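Skurkcombe College Students Take Two-Handed Robot Project Into Second Term

Students in the automation course at Skurkcombe College have begun work on the handling of small metal items, the most demanding part of their year-long robotics project.

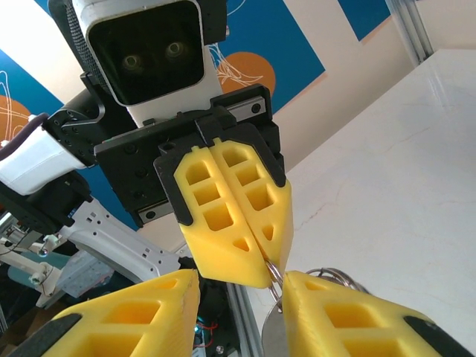
Key rings are harder than boxes, according to Li-hua Wu, and a class that has spent a term moving boxes ought to find that out for itself before it graduates. Wu added that the students had asked for the change of material and had written the new task sheet themselves.

The project, known within the college as Nesano, is open to students in the second year of the automation course. Work is carried out in the Choi Laboratory on the ground floor of the engineering building, where participants share one two-handed robot. Teams reserve time on the machine in sessions of 30 minutes. A schedule is posted outside the laboratory at the start of each month, and unused sessions are released to other teams at noon on the preceding day.

During the first term, teams worked with rigid objects of regular shape and learned to plan simple movements for a single arm. The second term requires both hands to be used in the same task. Linked rings and short lengths of chain change shape when they are lifted, and a grip that holds one part of a bunch may leave the remainder hanging where the other hand needs to go. Teams are asked to pass such items from one hand to the other and to record every attempt, including those that are stopped early.

Gripper fingers are also part of the assignment. Each team may submit its own design for 3D printing, provided that the fingers fit the existing mounts and have been checked by a member of the teaching staff. Designs with an open pattern of cutouts are permitted. Teams that do not wish to design their own may use the set supplied by the laboratory and will not lose marks for doing so.

Assessment will be based on a log of 100 attempts per team, a written report and a short demonstration before staff. The log accounts for the largest share of the grade. Su-chen Fu, reviewing the first drafts, said that several teams had described their successes at length and their dropped items in a single line, and that this would need to be corrected before the reports were accepted.

The demonstrations will be held in February. Two teams will then be selected to represent the college at the Zirkard Student Automation Meeting, where entries from technical colleges are judged on reliability, documentation and safe operation. Skurkcombe last entered the meeting with a sorting task and placed fifth. The college will cover travel and registration costs for the selected teams.

Students who wish to join an existing team may apply through the engineering office until the end of the month. Applicants must have completed the laboratory safety course and should state which sessions they are able to attend. Each team is limited to 5 members. Visitors may observe the work from 2 p.m. on open afternoons by prior arrangement with the office.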